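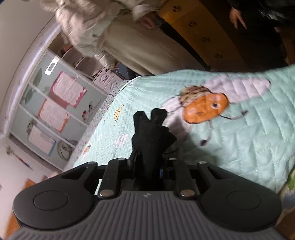

Chapter 7
Quilted Bedding and Small Knits: Looking, Sorting, and Caring

Most of us have slept under a quilted cover at one time or another, and most of us have never given it much of a look. We pull it up at night, we push it down in the morning, and if we're feeling virtuous we smooth it flat before breakfast. In this chapter we're going to slow down and spend some time with that cover (and with the gloves, socks, and other odds and ends that so often get dropped on top of it), and I hope that by the end you'll find yourself turning back a corner of your own bedding to see how it was put together!

I came to this subject by way of the household textiles course at Warberg, where my old teacher Gunnlaugur Kragh liked to begin the February term by spreading a bedspread over the biggest table in the building and letting us poke at it for a whole morning. He didn't lecture. He let us pinch it, fold it, and argue over it until lunchtime, and I have taught the opening lesson his way ever since.

7.1 What makes a quilt a quilt

A quilted cover, in its plainest form, is a sandwich. There is a top, a soft filling, and a back, and the stitching goes down through all of them and holds them together. Without that stitching the filling would wander off to the corners in the wash, and you would be left with a lumpy bag. Where the thread pulls the layers tight, the surface dips; between the rows it puffs up again. Those dips and puffs are what your hand feels when you stroke the cover, and they're also what traps the air that keeps you cozy.

Stitching patterns vary a great deal. Some covers are sewn in plain squares, some in waves, some in diamonds. Others, especially lightweight bedspreads, are sewn in a zigzag that textile people call herringbone, after the bones of the fish. It is a lively pattern, and it goes on looking tidy even when the cover has been slept on, sat on, and bounced on.
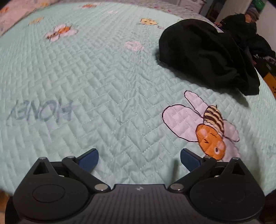
Figure 7.1 Herringbone stitching on a pale mint-green bedspread with a printed cartoon bee.

Look at the narrow creases and puckers near the middle of the fabric in Figure 7.1, where the zigzag rows meet. A little puckering is common in quilted work, and you needn't take an iron to it. Notice, too, how the print and the stitching are two separate designs sharing one cloth. The bee has its stripes and its pink cheeks, and the zigzags have their own business to attend to.

7.2 The bed as a sorting table

Now for the odds and ends. A made bed is a wonderful place to sort small knits, being wide, soft, and at a height that is kind to the back. Ribbed knits in particular (glove cuffs, sock tops, the necks of sweaters) like to bunch up on themselves, and a dark one tossed onto a pale cover is easy to spot. Pick it up, shake it out, and lay it flat with the ribs running straight before you decide which pile it belongs in.

Before You Read On

Choose one quilted item and one ribbed item from your own home. Stretch the ribbed piece gently across its width, let go, and watch how it comes back. Then press your palm into the quilted piece and do the same. Jot down a few words on each in your notebook; we will need them in Section 7.3, when we turn to fillings and how to wash them.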